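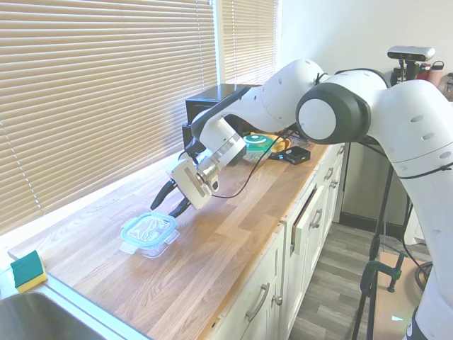

Okosine recrute des opérateurs et opératrices de télé-opération robotique

Lieu : Stestberg, site De Bruijn
Contrat : mission à temps partiel, renouvelable
Prise de poste : août
Personne à contacter : Şükran Gündoğdu

Le poste

Okosine constitue des jeux de démonstrations pour l'apprentissage de tâches ménagères par des bras robotisés. Nous cherchons des personnes capables de montrer un geste à un bras, soit en le guidant à la main, soit en le pilotant à distance, et de recommencer ce geste avec soin. Les enregistrements servent ensuite à entraîner les modèles du projet Ururitz.

Les tâches se déroulent dans une cuisine ordinaire, avec un plan de travail en bois, un évier, des placards et la vaisselle qu'on trouve chez tout le monde. La campagne en cours porte sur les récipients en verre : approcher la pince, saisir le bord, soulever, déplacer, reposer. Viendront ensuite les couvercles à clips, puis les éponges.
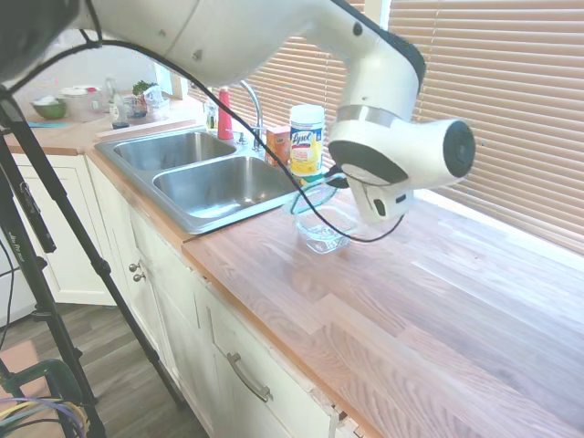
Pince au-dessus d'un plat en verre, à droite de l'évier.

Vos missions

- Préparer le plan de travail selon la fiche de tâche du jour.
- Réaliser les démonstrations demandées, jusqu'à 40 par séance selon la difficulté.
- Varier la position de départ des objets et du bras comme indiqué sur la fiche.
- Signaler chaque essai raté avec le code correspondant. Un essai raté se garde, il ne s'efface pas.
- Rédiger en fin de séance un court compte rendu en français ou en anglais.
- Remettre la cuisine en ordre.

Le guidage à la main convient aux gestes lents et aux premières prises en main. Le pilotage à distance se fait debout ou assis, à l'aide d'une manette que l'on tient dans la main dominante. La plupart des opérateurs préfèrent l'un des deux modes, mais nous demandons à chacun de pratiquer les deux. Le verre pose une difficulté particulière : les reflets trompent sur la distance et il faut apprendre à juger le contact sur le bord du récipient. Comptez plusieurs séances avant d'obtenir des gestes réguliers,
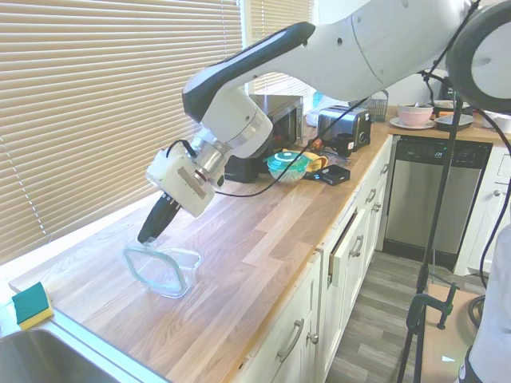 et ne vous inquiétez pas si les premières démonstrations sont hésitantes. Elles sont relues avec vous par Pieter Stevens, qui encadre les séances et décide du passage à une nouvelle tâche. Un geste trop rapide est plus souvent refusé qu'un geste trop lent.

Profil recherché

Aucun diplôme n'est exigé, et aucune connaissance en programmation non plus. Les personnes venant de la restauration, de l'artisanat, du montage ou de l'aide à domicile sont les bienvenues. Il faut en revanche :

- une bonne coordination entre l'œil et la main ;
- de la patience pour un travail répétitif ;
- une vue correcte, avec ou sans lunettes ;
- la capacité de suivre une consigne écrite à la lettre et de poser une question quand elle n'est pas claire.

Une expérience des commandes à distance (grue, drone, jeu vidéo) est utile sans être nécessaire. Gauchers et droitiers peuvent postuler.
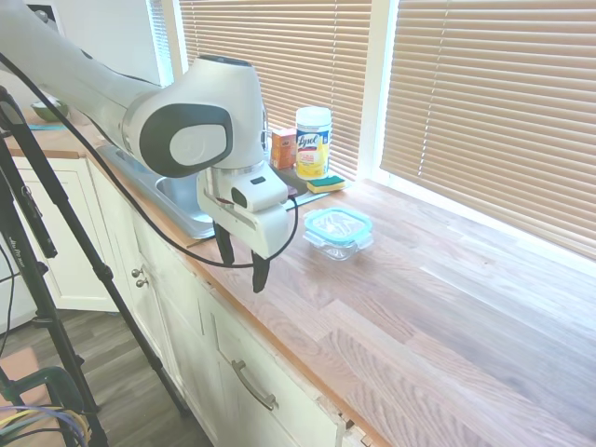
Şükran Gündoğdu précise que les candidats s'attendent souvent à un travail d'ingénieur, alors que l'essentiel consiste à répéter un geste proprement et à noter ce qui s'est passé. D'après elle, le plus difficile à acquérir est l'ouverture de la pince au bon moment, ni trop tôt ni trop près du bord.

Conditions

Les séances ont lieu en journée, avec une pause au milieu. Le mercredi est réservé à la formation et à la relecture des enregistrements. L'équipe compte 7 personnes. La formation initiale est payée au même tarif que les séances. L'indemnité est de 700 euros par mois pour un mi-temps, complétée d'une prime de 100 euros à la fin de la campagne. Les frais de transport depuis la gare de Stestberg sont remboursés sur justificatif.

Les caméras fixes filment le bras et le plan de travail. Les mains des opérateurs peuvent apparaître pendant le guidage manuel ; un formulaire de consentement est remis avant la première séance.

Pour postuler

Envoyez un CV d'une page et quelques lignes sur une activité manuelle que vous pratiquez, à l'attention de Şükran Gündoğdu, Okosine, site De Bruijn, Stestberg. Indiquez vos disponibilités et votre main dominante. Les candidats retenus seront invités à un essai pratique d'une heure, rémunéré, sur une tâche simple. Une réponse est envoyée à toutes les candidatures.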